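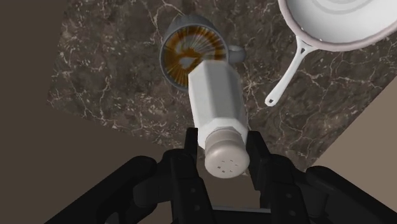

Home | Guides | Arms and Grippers | Budget Worksheets | Contact

Print this page | E-mail this page

How to Plan the Money for Your First Kitchen-Task Robot Setup

If you've gotten as far as pricing arms, you've probably already had the moment I had, where the arm itself looked just barely possible and then the list underneath it kept growing. I've now been through this twice, once for the teaching lab at Pumstead and once for a much smaller room with a much smaller checkbook, and I'd love for your first time through to be calmer than mine was. Get a drink, get a pencil (a spreadsheet is fine too, I won't tell), and let's work through it in the order I wish I'd used.

Step 1. Write down the tasks before you look at a single catalog

I mean real sentences. "Pick up the salt shaker and hold it over the mug." "Move the pan by its handle to the back of the counter." Our first wish list just said "kitchen tasks," and you would not believe how many different shopping lists can come out of those two words! One of us was picturing dishes going into a rack, and I was picturing somebody stirring soup.

Keep the list short. Three tasks is plenty for a first year. Beside each one, put down the widest thing the gripper has to close on, the heaviest thing it has to lift, and the farthest spot it has to reach. Measure with a tape measure and a kitchen scale, and measure the things you really mean to use. A pan weighs a good deal more at the end of its handle than it does in the middle, as far as the wrist is concerned, and that one fact moved us up a whole size of arm.

Step 2. Build the counter on a screen first

This is the cheapest step and the one people are most tempted to skip, so please bear with me. Most simulation software worth having can be tried for nothing or close to it, and a decent desktop computer will run a simple countertop with an arm beside it. Put in your counter at its true size, put in the walls, and then put in a handful of everyday objects. 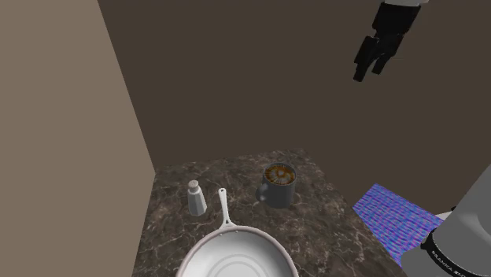
Walls matter more than you'd think when you're planning a corner. An arm that can reach every inch of an open table may have to fold itself up in a very awkward way once there's a wall on one side and another behind, and you want to learn that before you've paid a carpenter. Run each task from your list with the arm mounted in one spot, then slide the base over by a hand's width and run them all again. Save the results under names you'll understand in March. I had a folder full of things called "test2new" and I'm still a bit ashamed of it.

While you're at it, try at least two grippers. Small things with smooth sides and tall thin things ask for different fingers, and a mug handle is its own little adventure. Custom fingertips don't cost much compared with a whole second gripper, so price both.

A word of caution from someone who got carried away: simulation will tell you a lot about reach and clearance, and rather less about grip. Slippery surfaces, floppy cloth and sloshing liquid are hard to get right on a screen. Leave room in the budget for being wrong about those.

Step 3. Split the budget into four envelopes

I still do this with actual envelopes, though Dima Bataineh keeps hers in a very handsome color-coded sheet. Mine are labeled:

Arm and gripper
Mounting, counter and power
Safety
Everything that breaks

The first envelope gets all the attention and needs the least from me. Ask for written quotes, ask what's included, and ask specifically whether the gripper cable, the mounting plate and the software license are in the price. We had one quote from Lammers and one from Elitura that looked miles apart until we lined them up item by item, and then they were nearly neighbors.

The second envelope is where my first plan fell over. The counter, its frame and the bolts came to $1,128 by the time it was stiff enough not to shiver when the arm stopped quickly. I had set aside $410. A heavy stone top looks wonderful and stays put nicely, but somebody has to carry it in and the frame has to hold it, so get the frame quoted with the top and not afterward. If all you want is the look for your simulation work, you can have marble there for free!

For the safety envelope, talk to whoever is in charge of safety in your building early on, well before you order. Do the risk assessment with the real floor plan in hand. Depending on what you find you may need floor markings, a guard or a scanner, and the prices on those vary so widely that I won't guess for you.

The last envelope is for fingertips, mugs, cables, more mugs, and the second salt shaker you'll want when the first one rolls off the counter.

Step 4. Plan the calendar along with the cash

Our arm took nine weeks to arrive. The counter was ready long before that and spent the time holding up somebody's boxes. Ask every supplier for a lead time in writing and then work backward from the day you need to be running. If your money has to be spent by a certain date, ask whether the supplier will invoice on order or on shipment. I didn't know to ask that the first time, and I had a very uncomfortable afternoon on the phone.

Put training on the calendar too. Sastetti, where we bought the second setup, offered a day on site or a set of online lessons. We took the lessons to save money, and then used up most of the savings in staff hours. I'd pay for the day next time.

Step 5. Go back to the simulation with the real part numbers

Once you have quotes you like, swap the exact arm and the exact gripper into your model and run your tasks one last time. Crowd the counter a little. It's easy to make a robot look clever with one object in front of it, and your own counter won't stay that tidy for long.
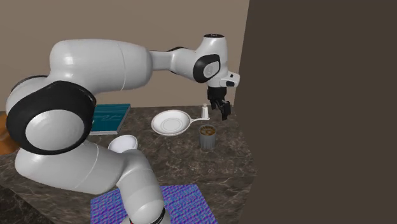 Maëlle Grewal wrote in to say she'd do this step before asking for quotes at all, and that it spared her group from ordering an arm whose elbow would have swung straight through a shelf. She also thinks I'm too easy on software licenses. Hers renewed every year at full price, and she had only budgeted for the first one, so she suggests writing the renewal into the plan for as long as you expect to keep the arm.

I've gone back and forth on the order since reading that. If your supplier publishes good models of its arms, then I think she's right and you should move Step 5 up. If you'd have to ask for the files, you may find they come more quickly once you're talking to a salesperson anyway. On the renewals I have no argument at all, and I've added a line to the worksheet.

Step 6. Write the one-page request

Whoever signs for this probably doesn't want the whole spreadsheet. Give them the tasks from Step 1 in plain sentences, the total for each envelope, the date you'd be up and running, and what you'd leave out if the amount had to come down. That last part helped us the most. We offered to drop the second gripper and keep the custom fingertips, and the request came back approved the same week.

Keep the envelopes afterward, by the way. Tuck each receipt in as it comes, and jot the planned amount on the front next to what you really paid. When you sit down to plan the next one you'll have your own prices to start from.

Print this page | E-mail this page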